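fio sobre garra manual x garra manual porque me pediram na dm e eu prometi semana passada e não fiz. vai sair meio torto, tô escrevendo entre uma rodada e outra

1/ contexto rápido: tô comparando duas garras de mão pra coletar demonstração, a Kozma e a Prandness. as duas com câmera em cima, lente bem aberta, as duas de dedo paralelo. quem quer saber de braço pode pular pro post 9

2/ a Kozma é a que eu uso desde julho. mecânica simples, gatilho duro. MUITO duro. no fim da tarde o dedo indicador já era

3/ a Prandness tem gatilho macio e uma folga chata no fim do curso. vc fecha, acha que fechou, e ainda sobra um tiquinho. em objeto rígido não faz diferença, em copo de plástico fino faz sim

4/ peso: a Prandness é 110 g mais leve na minha balança de cozinha. parece pouco. segura ela de braço esticado por uma hora e depois me conta

5/ tarefa da semana é copo tombado. pegar deitado, pôr em pé, empilhar se der. escolhi pq é onde as duas mais sofrem, pegar copo em pé pela borda qualquer garra faz
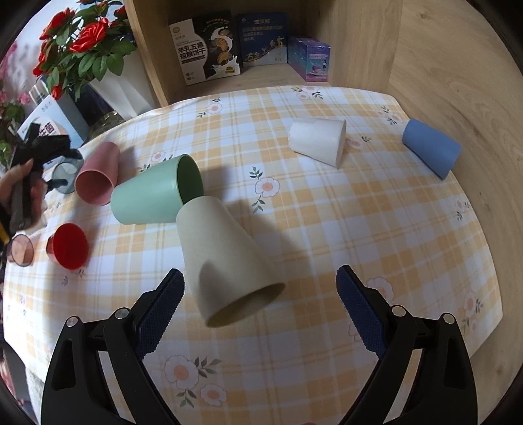

6/ o problema do copo deitado é escolher por onde entrar. se vc pega atravessado no meio do corpo, ele é cônico e escorrega pro lado da base. se pega pela borda, gira bem mas amassa os fininhos. acabei pegando mais perto da boca, com a garra inclinada, e virando o punho no caminho

7/ o copo transparente continua sendo o inferno de sempre. na mão vc resolve no tato, mas depois no vídeo fica difícil até pra mim dizer onde tá a borda. os coloridos de interior escuro são uma maravilha, a boca do copo aparece nítida

8/ almofada do dedo: a texturizada ganha fácil da lisa. testei as duas na Kozma, mesmo copo, mesma pegada. a lisa deixa o copo rodar quando levanta. vou parar de testar lisa, chega

9/ agora braço. rodei a política treinada só com dados da Kozma no braço da Flenthorpe, e depois a mesma coisa com dados da Prandness. 44 tentativas com cada uma, mesma toalha, posições sorteadas

10/ não vou postar a taxa de sucesso ainda pq descobri que numa das séries o offset da garra tava errado no arquivo de config. erro meu. vou refazer tudo amanha e aí posto com planilha

11/ mas dá pra dizer uma coisa de olho: com os dados da Prandness o braço fecha cedo demais. desconfio da folga do post 3. eu compensava com a mão sem perceber e a largura gravada não bate com a largura real

12/ se alguém tiver um jeito decente de calibrar essa largura sem colar marcador nos dedos, me fala. já tentei com paquímetro, abrindo de 2 em 2 mm. funciona, mas é um saco e descalibra quando aperta o parafuso da articulação

13/ câmera: deixei a mesma lente nas duas pra comparação ser justa. o canto preto redondo não me incomoda, corto no pré-processamento. o que me incomoda é que na Prandness o suporte fica mais baixo e os dedos comem um pedação da imagem quando abrem

14/ tentei subir o suporte com um calço impresso. melhorou a vista, piorou a vibração. voltei pro original

15/ controlador, já que perguntaram: tô usando o da Pradcombe no braço. documentação péssima, mas o laço roda estável e não me deu nenhum travamento. o anterior travava toda hora que a garra forçava contra a mesa

16/ dados até agora: 1.516 episódios somando as duas garras. quero parar de coletar com copo logo pq tô começando a fazer tudo igual, sempre o mesmo movimento, e isso aparece no treino. o braço faz a minha voltinha de punho até quando não precisa kkkk

17/ dica pra quem tá começando: varia a ordem de propósito. eu sempre ia primeiro no copo mais perto de mim, e a política aprendeu isso direitinho. se o mais perto tá encostado em outro ela vai do mesmo jeito e derruba os dois

18/ copo encostado em copo, aliás, merece um fio próprio. com a garra aberta não sobra espaço pro dedo entrar no meio. na Kozma a ponta é mais grossa e quase sempre tenho que empurrar um antes. na Prandness às vezes passa

19/ veredito provisório: pra coletar muito, Prandness, pelo gatilho e pelo peso. pra confiar na largura gravada, Kozma. se a Prandness resolvesse a folga eu aposentava a outra sem pensar

20/ não, ninguém me mandou garra de graça, comprei as duas. a Kozma usada, inclusive, e veio com um parafuso espanado

21/ próxima rodada é talher e pano dobrado. aceito sugestao de objeto chato de pegar, menos moeda, moeda eu já desisti

22/ voltando pra mesa. planilha sai quando eu refizer as séries do braço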